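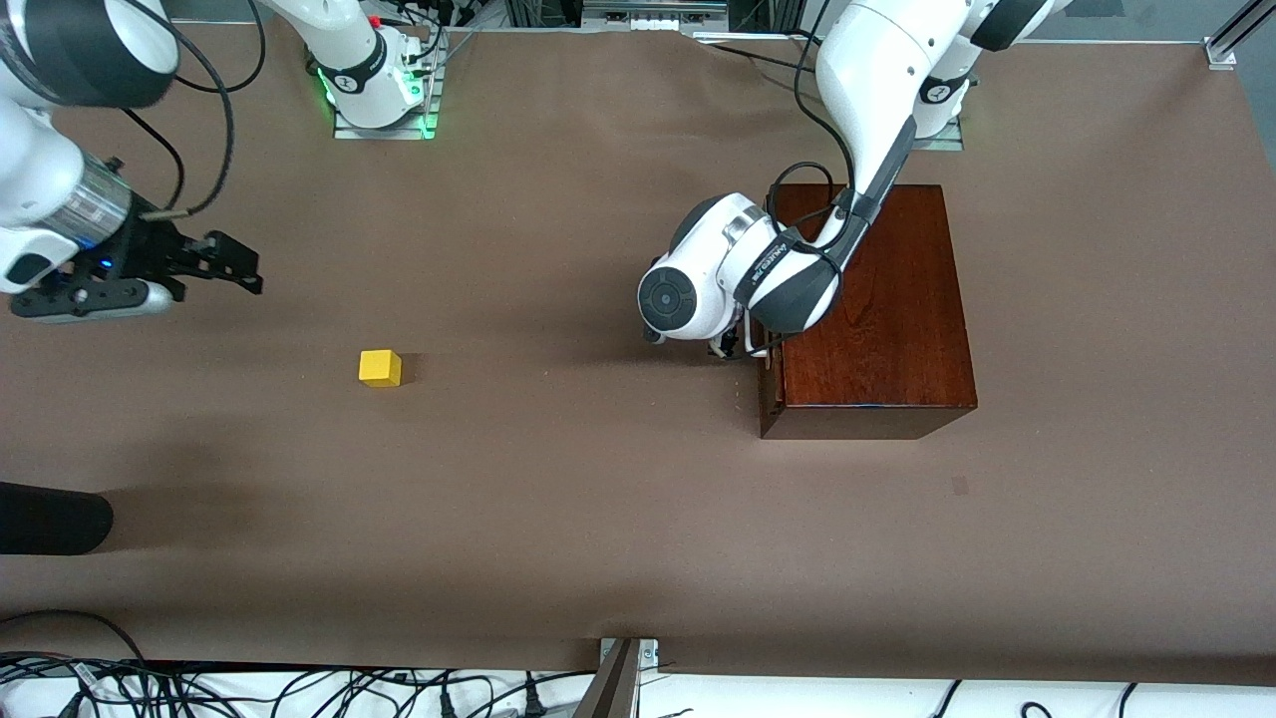 Progress report to the Gellalik Fund
Keepsake Box and Block project, July 6, 2026

Dear friends at Gellalik,

Thank you, first of all, for your patience with the April delay — the varnish took far longer to settle than we had hoped, and I know you were all waiting kindly for news. I am happy to write that we now have 24 finished boxes out of the 54 promised, and I could not be more pleased with how they look. The mahogany color we chose with Visser suits them so well, and the grain still shows through the gloss, which was the one thing I worried over all winter (you may remember my long letters on the subject!).

The small blocks that go with the boxes have come along too. We settled on a bright lemon yellow in the end, after trying a softer shade that looked rather sad beside the dark wood.

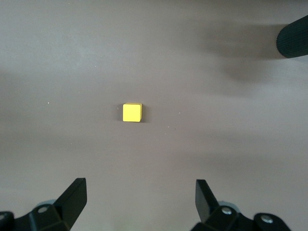 The corners are gently rounded, as the Imo play center asked, and we left the faces plain so that families can add a letter or a drawing of their own if they like. Stiketti has agreed to supply paint for the next 30 sets at the old price, so the materials line stays where it was in your budget.

Still to do: the lining samples, the printed card for each lid, and a second look at the packing cartons, where I would like a little more room at the sides. We expect to send 20 sets out first and the others as they are ready.

With warm thanks,
Lucinda Park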